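# The Veveck suture practice pad

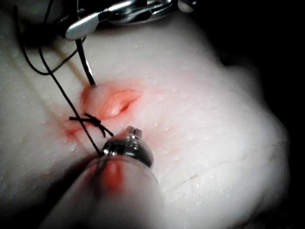

## What you get

Hi, Ilgın here! I make these pads in the back half of my workshop at Wodier, and I've been making them long enough that people now write to me just to argue about thread. So this page is a bit long (sorry, Kevser, I know you wanted it short). The Veveck is a soft, pale tissue pad for practicing stitches and knots. It comes flat in a sleeve, with one spare sheet of backing film, a card with my care notes, and a packet of black braided thread to get you going.

Needles and instruments are separate. Most people who buy from me already have a driver they love and won't give up, and I'd much rather you kept using that one.

## How it feels to work on

I wanted a pad that gives a little. The first ones I poured were way too stiff, and you had to shove the needle through like you were sewing a boot! The mix I use now dimples around the needle where it goes in and then settles back. You'll feel a bit of drag on the thread too, especially with braided, so take your time pulling through.

You make your own cuts, wherever you like. Start short. A short cut lets you fit several on one pad, and you can put a knot in, trim the ends, and go straight on to the next bite while your hands still remember what they were doing. I leave small tails on mine when I trim. Kevser cuts hers right down, and then complains when she can't find them to take them out again.

The black thread is my pick for a pale pad. You can follow it all the way across, loops and all, and a crossed throw shows up right away. I've tried blue and I've tried undyed, and with undyed I was squinting the whole evening.

## Wet or dry?

Either is fine. I like mine damp, with a light spritz of plain water, and it does make the thread behave differently, so try both. If you want color, a few drops of red food dye in water works well, but please put a tray down first. It gets onto everything, and it will stain the pad itself if you leave it overnight. I don't mind a stained pad. Some of you clearly do, judging from my inbox.

## Sizes and order codes

- **Veveck 88**: the small one, 88 mm across. Good for a desk or a bag.
- **Veveck 428**: same mix and same thickness, in a long strip, 428 mm end to end. Classes usually go for this.
- **Class box**: 25 of the small pads, packed flat, no thread included. Ask for order code 1820.

You can bend any of them over a curved block if you'd like to practice on a surface that falls away from you. Kırmızıgül sells a nice block with a clip on each side, or use a rolled towel. I used a towel for years.

## Looking after it

Rinse in cool water, pat dry, and dust with a little cornstarch before it goes back in the sleeve. Keep it out of the sun. Pull old stitches out gently, with the knot snipped first, or you'll tear the edge of the cut and it won't close up neatly again. No alcohol wipes, please! They make the surface tacky.

## Ordering

Orders go through Sondesen, who pack and ship for me. If you need a class box for March, get it in early, as I pour everything by hand and the strips take up all my shelf space. Anything about the pads themselves comes straight to me, and Kevser answers the shipping questions.

The Veveck is for practice only and isn't sterile.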